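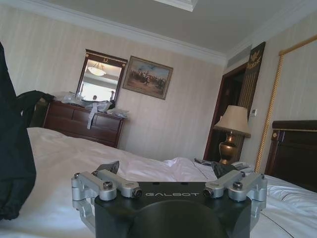
The guest bedroom, showing the bed with its white duvet and the dresser with the mirror above it.

Bedding and Bedrooms > Care and Storage
Preparing a guest bedroom between visitors: duvet, dresser top and framed mirror

Posted by Hostitz
10 Mar 2024

I am responsible for the upkeep of a furnished guest bedroom which is let for short stays. The room has a large bed with a white duvet, a dark wooden dresser with drawers, and a wall mirror in a dark wooden frame with a gold ornament at the top. A painting hangs to the right of the mirror. The walls are papered in cream with a faint vertical stripe.

I would be grateful for advice on the following matters.

First, the duvet does not lie flat. It gathers into folds toward the middle of the bed, and smoothing it by hand has only a brief effect. The cover is 100 percent cotton and is laundered after every stay. The insert was purchased separately in February.

Second, the top of the dresser has become the place where plastic bags and other items are put down during a changeover. I would prefer a procedure that keeps it clear, as guests expect to use it.

Third, I wish to know whether the mirror frame may be cleaned with the same product as the dresser. The gold ornament is of particular concern. I do not know how it was finished.

The time allowed for the room is limited, and any procedure must be suitable for written instructions to staff.

Posted by Triketti

With regard to the duvet, please confirm first that the insert and the cover are of the same nominal size. Covers described as "king" are not uniform between manufacturers, and an insert that is larger than its cover will bunch however carefully it is spread. Measure both items flat, after laundering. A cotton cover may have shrunk in the wash while the insert has kept its dimensions.

If the sizes agree, the insert should be secured at the corners. Many covers have ties sewn inside for this purpose. Where there are none, 2 short lengths of cotton tape may be stitched at each corner, one to the cover and one to the insert. Once the corners are tied, two persons should hold the duvet by the top edge, shake it, and lower it onto the bed from the foot end. One person can do the work alone but should expect to walk to the other side at least twice.

With regard to the dresser, I recommend that nothing be placed on it during a changeover. A lidded box or a small folding cart kept in the hallway will hold supplies and used bags. Bags and jackets should also be kept off the bed until the linen has been changed. Our own written instructions ran to 14 steps, and the following wording was the most useful of them:

"Before leaving the room, stand in the doorway and confirm that the dresser top, the nightstand and the bed are free of any item not belonging to the room."

The frame should be dusted with a dry, soft brush. Do not spray any product directly onto the glass. Apply it to the cloth, and keep the cloth away from the edges, where liquid can pass behind the mirror and damage the backing.

Posted by Oyewole

Iron the duvet cover while it is slightly damp. We do this in all our rooms and have no complaints. A heavier insert will also help.

Posted by Torkovura

I agree with the advice given by Triketti on the mirror, and would add one caution. Gold ornament on older frames may be gilded or painted, and either finish can be lifted by water or furniture polish. Until the finish has been identified, no liquid should be used on it. The same caution applies to the frame of the painting. The dresser may be wiped with a cloth wrung nearly dry, following the direction of the grain, and then dried at once.

I do not recommend a heavier insert before the measurements have been taken. If the cover is too small, additional filling will make the folds worse.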